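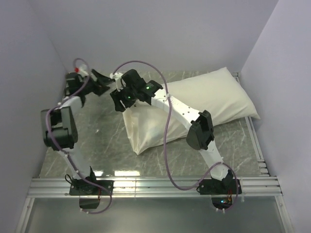 大理石模様の台と白い枕

Brondisのカポタスト「Zendum」を使った感想

アコースティックギター用のカポタスト、BrondisのZendumを5月に買いました。それから毎日のように使いましたので、感想を書きます。私の日本語には少し硬いところがあると思いますが、お許しください。

私はギターで歌の伴奏をします。声が低いほうなので、楽譜のとおりのキーではほとんど歌えません。以前は安いバネ式のカポを使っていました。つけるのは速いのですが、2フレットより上につけると、3弦がいつも少し高くなりました。曲の前にもう一度チューニングをすることが、だんだん面倒になりました。

Zendumはネジ式です。ネックにはさんで、後ろの丸いネジを指で回します。力を自分で決められますから、弦を強く押しすぎません。私のギターでは、5フレットにつけても音程のずれはとても小さいです。チューナーの針がほんの少し動きますが、耳ではわかりません。アルペジオの開放弦もきれいに伸びます。

弱いところもあります。まず、曲の途中で位置を変えることはできません。片手でもネジは回せますが、バネ式のようには速くないです。もう一つは重さです。家のはかりで157グラムありました。ヘッドの軽いギターですと、左手にその重さを感じます。立って長い時間弾く人は、買う前に店で試したほうがよいと思います。

ゴムについても書きます。弦に当たるゴムは少し硬めで、弦のあとが残りにくいです。交換用のゴムは、私が買ったRestrepoという楽器店では800円でした。本体の箱には替えのゴムが入っていません。この値段の品物なら、一つは入れてほしかったです。説明書は図が小さくて、ネジのどちらが「しめる」なのか、最初は迷いました。

12弦ギターには試していません。クラシックギターは、友人のものを借りてつけてみましたが、指板が平らなので外側の弦がびりびりと鳴りました。鉄弦のギターのための道具だと考えてください。

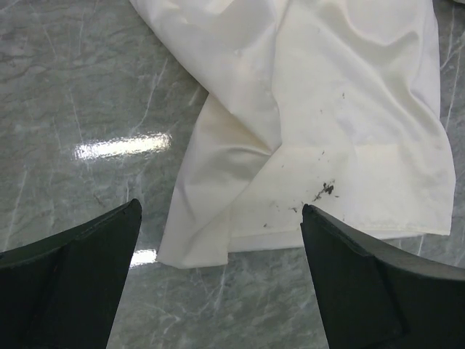 Mirko Amatoさんからのコメント:私も同じカポを持っていますが、6弦の音がときどきつまります。フレットのすぐ横につけても変わりません。ネジを強くしめると直りますが、そうすると今度は全体が少し高くなります。個体差でしょうか。

Amatoさん、ありがとうございます。私の場合も、最初の週に似たことがありました。カポをネックに対して少し斜めにつけていたのが原因でした。低い弦の側を先に奥まで入れて、それからネジを回すと、音がつまらなくなりました。それでも直らないときは、ゴムの端がへこんでいないか見てください。Restrepoでは買ってから30日以内なら交換ができましたが、ほかの店のことは私にはわかりません。

バネ式のカポも捨てずに、ケースに入れてあります。ライブで曲の間が短いときはバネ式、家で録音するときはZendumを使います。録音では、後から音程を直すことができないので、この違いは大きいです。キーを何度も変えながら練習する人には、あまりすすめません。一つの位置で静かな曲を弾く人には、よい買い物だと思います。

次は、同じBrondisの弦について書く予定です。

Chrysanthi Mavromatis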